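Community Help – Campaigns, Petitions and Civic Rights

Can a petition to the House be withdrawn or amended once signatures have been collected?

Posted by Aoife Ó Briain

I write on behalf of a small association in Langat which supports the families of people detained overseas for peaceful political activity. In May we began collecting signatures on a paper petition to the House of Representatives, asking that the Minister raise the case of one detainee with the government concerned. We have 569 signatures to date, gathered at two public meetings and a market stall.

Two difficulties have arisen. First, the detainee's family has asked that his middle name be removed from the text, as its appearance may identify relatives who have not made their association with him public. Secondly, a member of our executive has observed that 22 of the signatories gave a residential address outside Australia. Most are members of the diaspora living in New Zealand.

We should be grateful for advice on whether the wording may be altered at this stage, whether the overseas signatures invalidate the whole, and whether any other course is open to us before the petition is lodged. Our local member's office has indicated a willingness to present it, but was unable to advise on the question of wording.

Posted by Brendan Sheehan

In my understanding the text may not be altered after people have signed it. The signatories have put their names to a particular request in particular words, and a petition showing erasures or insertions is liable to be found out of order. This applies even where the change seems minor to the organisers. Correction fluid, a ruled line or a pasted slip over the name should all be avoided.

The practical course is to prepare a fresh petition with the revised wording and to invite the original signatories to sign again. Where sheets have been collected at meetings, some will be difficult to reach. When the Grirnora residents' group was obliged to do the same over a visa matter, 186 people signed the second version out of a considerably longer first list, and the petition was presented without objection. The number of signatures does not determine whether a petition is accepted.

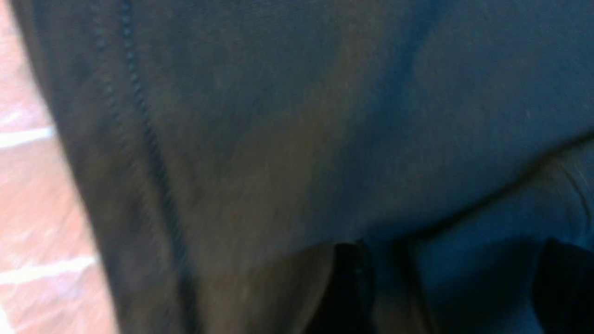 With regard to the family's concern, I would suggest that the existing sheets not be lodged under any circumstances. The terms of a petition become public once it is presented, and they cannot afterwards be recalled. The association should also decide how the superseded sheets are to be stored or destroyed, as they contain names and addresses given for one purpose only. If signatories were told that their details would be passed to the Parliament and to no other body, that undertaking continues to apply to the sheets you do not lodge.

As to the overseas addresses, the usual requirement is that a signatory be a resident of Australia. Signatures which do not meet it would ordinarily be left out of the count and would not affect the remainder. I recommend that you put both points in writing to the secretariat of the petitions committee, attaching a draft of the new text. Staff will generally comment on the form of a draft before signatures are sought, and it is regrettable that more organisations do not avail themselves of this.

Posted by Amirhossein Jalali

I agree with the above as to wording. You may wish to consider an electronic petition for the second attempt. Please note that an e-petition is open for a fixed period and that paper and electronic signatures are handled separately, so the two should not be mixed.

Friends in New Zealand may of course write to their own members of parliament. Our group supplied a one-page letter for this purpose and received 88 copies of replies, the majority of them brief.

Posted by Alcides Siqueira

Petitions are seldom read. A letter to the Minister is quicker.

Posted by Aoife Ó Briain

I thank all three respondents. The executive has resolved to begin again with a shorter text, naming the detainee only in the form approved by his family, and Elżbieta Wieczorek has undertaken to send the draft to the secretariat. The first set of sheets is in a locked cabinet and will be shredded once the new petition has been presented. Mr Siqueira's suggestion is noted – we have written to the Minister twice and await a reply to the second letter.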